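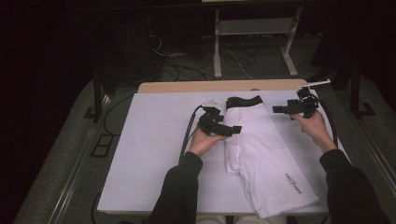 Laundry Without a Robot: The Fosthorpe Student Folding Project

The student project at Fosthorpe started with a part nobody on the team wanted to build, the wrist. The group had planned an arm that would fold clothes for the regional student competition in May. By February it had a working pair of jaws and no arm to put them on.

"We had two choices," said the team lead, a third-year student in mechanical engineering. "Wait for the arm, or hold the jaws in our hands and start recording. We held them in our hands."

The system is called Uvunano. A student wears or holds a gripper in each hand and folds a garment with the jaws only. The recordings are used to train a folding policy, which will later run on two arms lent by Skamley, the machine shop that also cuts the team's metal parts. The target for the competition is 400 usable folds. The team had 300 when we spoke.

The lead was particular about the word "usable." A fold is thrown out if a finger touches the cloth, if the garment leaves the work surface, or if either gripper loses tracking.

"Our raw count is 2,585 clips, but a clip is one motion," the lead said. "A grasp is a clip. A release is a clip. It takes several of them to make a fold, and one bad clip spoils the fold."
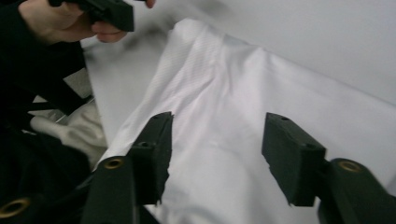
The team's software student handles the sorting. Most rejected clips, according to this student, fail at the grasp. The jaws close on air, or they close on two layers when the operator wanted one.

"With a towel you can take any corner," the software student said. "With a garment you have to decide which layer you want before you close. People feel that with their fingertips. With the grippers you go by eye, and you go in at a lower angle than you think you need."

White clothing on a white surface was the software student's request. The contrast is poor and edges are hard to find, and the competition rules do not say what color the test garments will be. The team trained on dark shirts in the fall and got a policy that did well on dark shirts.

Underwear was added to the garment list in the same revision. The waistband and the leg fabric behave differently under the same grip. Elastic pulls back when it is released, and a fold made too close to the band tends to open again. Operators are told to lay the garment out flat and bring one side over along its length before they do anything with the legs.
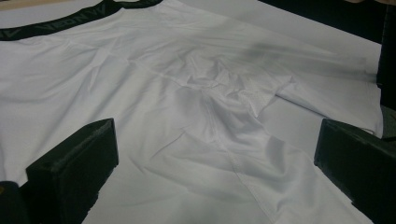 Fingers and fabric

The gripper fingers are in their fourth version. The first had smooth faces and dropped thin knits. The second was lined with rubber and would not let go. The third was the right shape but too tall, and it hid the cloth from the view between the jaws.

"Version four is a plain block," said the student responsible for hardware. "It prints overnight and it bolts on. If one breaks in the middle of a session we change it and go on. I keep 18 in a drawer."

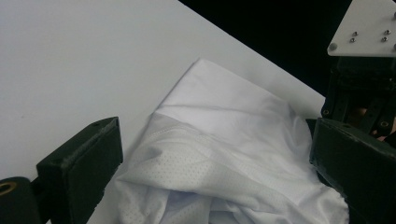 Fabric type is logged by hand for every fold, in a column the hardware student added after the first month. A single garment can need more than one entry. On a garment with a perforated mesh band next to smooth cloth, the log gets a line for each material and a note on where the seam falls. The hardware student expects the jaws to slip more on mesh, but does not have enough entries yet to show it.

The remaining work is scheduled around the Montes lab, where the team has evening access until 9 p.m. Two operators alternate, and each stops after an hour. Tired operators fold faster and less neatly, the lead said, and the policy copies both habits.

Asked what the team would change, the lead named the logging sheet first. It was written for towels and still has a field for "corner used," which operators now fill in with a dash. The software student would have recorded failed grasps separately from the beginning. The hardware student asked for shorter cables.

The arms are due from Skamley in April. Mounting and calibration are expected to take two weeks, and the first test will be a single lengthwise fold, with the garment already laid flat.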